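## 4. Writing the rules down

I'll admit that when Simone Camargo first suggested we write a proper rulebook for our simulated kitchen work, I groaned. We had 608 episodes recorded in Tirnow by then, and I thought we all knew what a good one looked like. Then Hanne Hallgrímsson and I each reviewed the same 300 episodes without talking to each other, and our lists of rejects hardly matched. She was throwing out anything where the arm moved faster than she liked near glass. I was letting those through and rejecting sloppy approach angles (which she didn't mind at all). So, a rulebook!

We borrowed the general shape from the handling guide Everaldo Barros had written for the Lacerda bench cell, a much simpler setup with one fixture and one part. Most of his clauses carried over with light edits. The ones that gave us trouble had to do with clutter, and I'll spend most of this section on those.

### 4.1 The approach clause

Our first draft said only that the gripper should "approach the target safely." Mali Hopkin crossed that out in red and wrote "meaning what?" in the margin, and fair enough. The version we ended up with says that the fingers must be lined up with the long axis of the handle before the final advance begins, that the handle must sit in the gap between the fingers in the wrist view, and that no neighboring item may be touched on the way in. Silverware is the case we kept coming back to. A fork lying next to the target is low and thin, and the linkage on that side can hide a good part of it from the wrist camera, so a reviewer working from that view alone may have no idea how close the arm is to it.

We therefore ask for both views whenever something lies beside the target. I fought this one for a while, as it makes review slower and I was doing a lot of the reviewing. Raíssa Moura talked me around by pulling up a few of my own passes in the second view. They were not pretty.

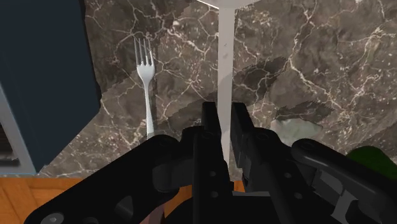

### 4.2 The clutter clause

Okay, clutter. The Dernari protocol, our in-house starting point, wants a cleared work surface before each run, and I get why: it makes scoring easy and your numbers look great. But people don't keep their counters like that, and we wanted rules that would still mean something with a bottle, a notebook and a toaster on the same slab of marble. After a good deal of back and forth we settled on this wording:

1. Items that aren't part of the task stay where the layout file put them. Operators don't tidy before a run.
2. Tall or breakable items get a keep-out zone, and the zone applies to the whole arm, including the forearm and elbow.
3. Blades are treated as breakable items for zoning, whatever their size, and the gripper never passes one toward the open side of the counter.
4. Any contact with a non-task item is logged, even when the item stays put.

Rule 2 is the one I'd push hardest on other groups. Our earlier checks looked at the fingers and the wrist and stopped there, and the bulky parts of the arm were free to swing through wherever they pleased. On a counter with a glass bottle standing well out from the wall, that's asking for trouble. Simone wanted a fixed zone size for everything. Hanne wanted it scaled to height. We went with Hanne's version, mostly after Simone got tired of arguing with the two of us.

Rule 4 has been the least popular by far. Viden, the logger we use, writes out a separate record for each contact, and in our first pass a single bad run could leave you with 800 lines to scroll through. Mali has since merged repeated contacts with the same item into one entry, and the complaints have mostly died down.
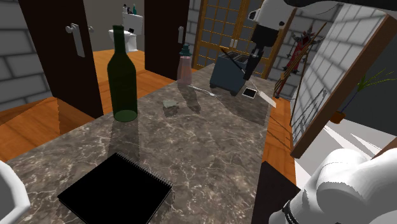
**Figure 3.** Simulated kitchen counter with several items on the marble, the kind of layout rule 1 covers.

### 4.3 What we left out

We don't have a clause for soft items yet. Sponges and wrappers deform in ways our contact check handles badly, and I'd sooner leave a gap than publish a rule we can't enforce. Everaldo has a draft that treats them as rigid boxes with some slack, and we plan to try it in October on the same layouts. We also say nothing about lighting, even though the shadows on dark stone gave both reviewers a hard time.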